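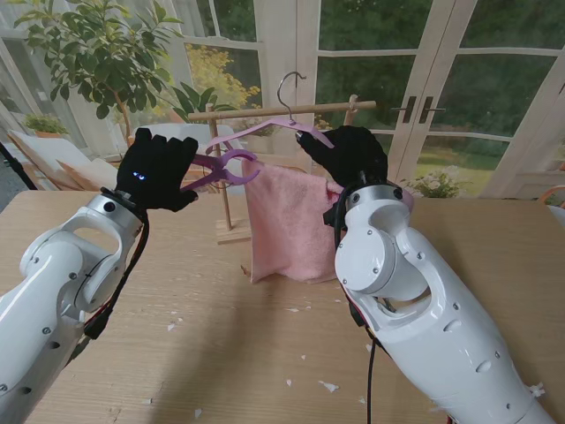

Gloved hands at the Flandley bench, with a pink towel on one of the two hangers.

Nathalie Beaudoin has spent most of the spring deciding which hands to buy. Her firm, Gilov, builds two-armed robots for small laundries, and until last year every one of them left the workshop with plain two-finger grippers.

"Two fingers will pick up a folded sheet all day long," she says. "Give them a clothes hanger and they pinch it at one point, and it swings."

So the bench at Flandley now has a small wooden garment rack on it, and the test is the same each time. The arms must take a hanger, get a towel over it and put it on the rail. Three kinds of hand are being compared: the old grippers, a three-finger model from Carrier, and a five-finger hand worn under a black glove. Each gets 40 tries.

The Carrier hand managed 36. It is quick and easy to clean, but it needs the hanger handed to it the right way round. The five-finger hand is slower and dropped 7 of its first 40. Most of those drops came before the gloves went on. Bare fingertips slid on the smooth plastic, and Fadime Avcı, who writes the control software, had been making up for it by squeezing harder.

"That was my mistake," Avcı says. "The motors got hot and the grip was no better."

She has since rewritten the grip settings and wants to run the whole set again in July, this time with thin shirts as well as towels. The gloves wear through at the thumb and will have to be changed often. Beaudoin has put in an order for more of them, and has asked Carrier for the loan of a second hand.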